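Pricing tiers for a two-sided marketplace: who pays first?
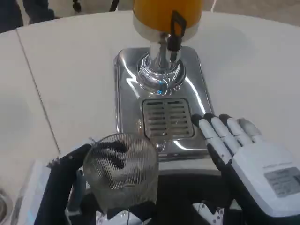 Paravico Founders Club – Business Models board

thien_d
Hi all, Thiện Diệp from Zolley. We match small caterers with offices, and we've got 136 caterers signed up. I want to start charging them 15 a month in March. Too early?

holanda_fan
Way too early! Charge the offices – they've got the budget and they hardly shop around.

mkr804
Disagree. My offices walked the minute I added a fee. Sellers stayed, grumbling.

thien_d
How many sellers did you have by then?

mkr804
Over 2,000, so okay, I had some pull. Still, I'd take a cut per order before any monthly fee.

holanda_fan
A cut just pushes people to deal off-platform. Skitura went that way and I quit using them.

thien_d
Hmm, now I'm leaning toward a cut on first orders only. Will ask our caterers Monday.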